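Randi Tveit had the last slot before supper. It was November, and the windows of the Kvam school shop were already dark.

The club called its robot Plullivitz. The task was the same for all 12 teams: go to the rack, get the pink box, hold it up. Each team had 11 minutes. Randi had used 6 of them on the wrist.

"Go again," said her partner, Wesico cap pushed back on his head. She read the shoulder value out loud and he typed it in.
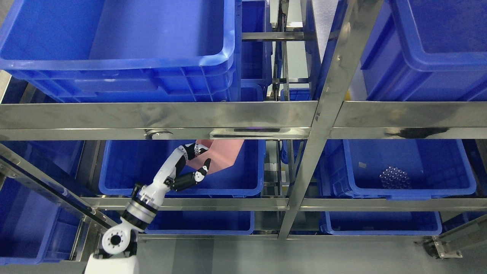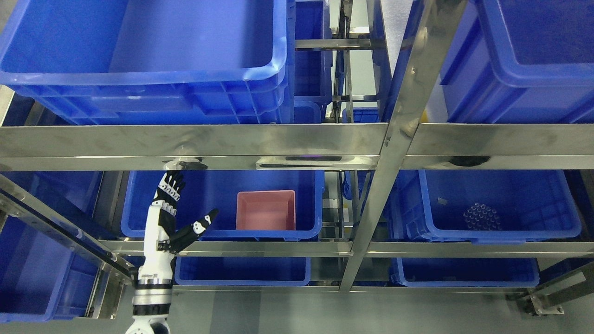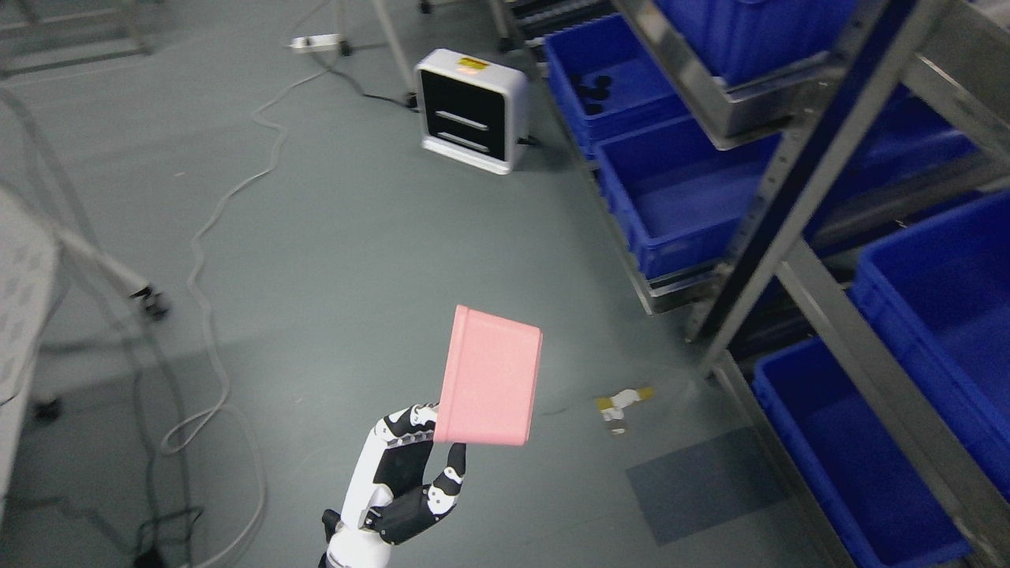

Pink box, blue bins, Plullivitz's hand.

"Does a dropped box end the run?" her partner asked.

"It costs two points, and you keep going until the clock stops."

He wrote that on the back of the rule sheet. The judge from Eltamier walked over and asked who had written the grip code. Randi said she had, except for the thumb, which they had done together. The judge asked why the thumb closed last. She said it pushed the box away when it closed first. He nodded and marked something on his tablet.

They saved the file under a new name and shut the laptop. Her father was waiting in the parking lot with the heater on.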